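Kinderkostüm-Set "Tillero" von Didell - angesehen vor der Faschingszeit
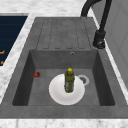

Spülbecken in Dunkelgrau mit Abtropffläche, darin ein weißer Teller

Der Hersteller verspricht ein Ritterkostüm "für wilde Tage". Na ja. Im Karton liegen Umhang, Brustteil, Haube und ein Gürtel mit Klettverschluss, zusammen 338 Gramm. Viel Ritter ist das nicht.

Größen: 104 bis 128
Material: Polyester, Haube mit Baumwollfutter
Pflege: Handwäsche, nicht in den Trockner
Artikelnummer: 200-17

Laut Didell passt das Set Kindern ab vier Jahren. Bei uns im Laden hat Gleice Sales es ihrem Sohn angezogen, er ist 6 und eher schmal, und der Gürtel ging gerade so zu. Wer eine Winterjacke darunter plant, nimmt besser eine Nummer größer - oder gleich zwei.

Die Nähte am Umhang sind ordentlich. Dem silbernen Aufdruck traue ich weniger, "abriebfest" steht auf vielen Packungen. Meriem Fawzy aus der Reklamation sieht das ähnlich.

Das Schwert auf dem Karton gehört nicht dazu, es kostet extra. Ebenso die Schminkstifte von Cordeiro, bei denen ich vorher eine kleine Stelle am Arm testen würde.

Lieferbar ab Dezember, Umtausch nur mit Etikett.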